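Allemholm Red Storage Box
Item 3483

A box for the small stuff: rubber bands, spare keys, the screws left over from a shelf you swear you built correctly. It ships in 2 days from our Boltolach warehouse, and returns are free for 83 days, which should be long enough to decide how you feel about a box.

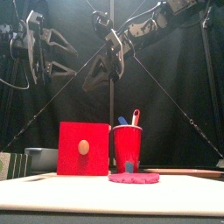

Allemholm has sold some 700 of these through us, mostly to people who came in for a lamp. The color is the selling point. On a white tabletop the bright red is hard to lose, and the matte surface suits anyone who finds glossy red a bit much before coffee. A red cup makes a decent companion if you're the matching type. The cup is not included, and yes, we've been asked.

Wipe with a damp cloth. Gift wrap available at checkout.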